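Wie lernt ein Roboter, einen Regler zu schieben?

Stell dir vor, du willst jemandem das Schwimmen beibringen, der noch nie Wasser gesehen hat. Du machst es vor, oder? Genau so geht das auch mit Robotern! Yulan Lei aus Nindham steuert ihren Roboterarm vom Computer aus. Drückt sie eine Taste, fährt der Greifer ein Stück nach unten, nach links oder nach vorn – und der Computer merkt sich jede Bewegung.

Geübt wird oft erst in einer Computerwelt, wie in einem Videospiel. Da stehen der Arm und ein schwarzer Kasten mit kleinen Reglern, und kaputtgehen kann nichts.

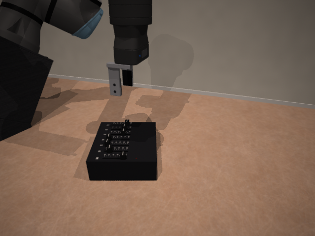

Wie oft muss man dem Roboter eine Aufgabe zeigen?
Das hängt von der Aufgabe ab. Bei Yulan waren es für einen einzigen Regler 85 Mal, jedes Mal ein bisschen anders.

Bei echten Armen gibt es noch einen tollen Trick: Man nimmt den Arm einfach an die Hand und führt ihn! In den Gelenken sitzen Sensoren, die messen, wie weit sich alles dreht. Später versucht der Roboter es allein.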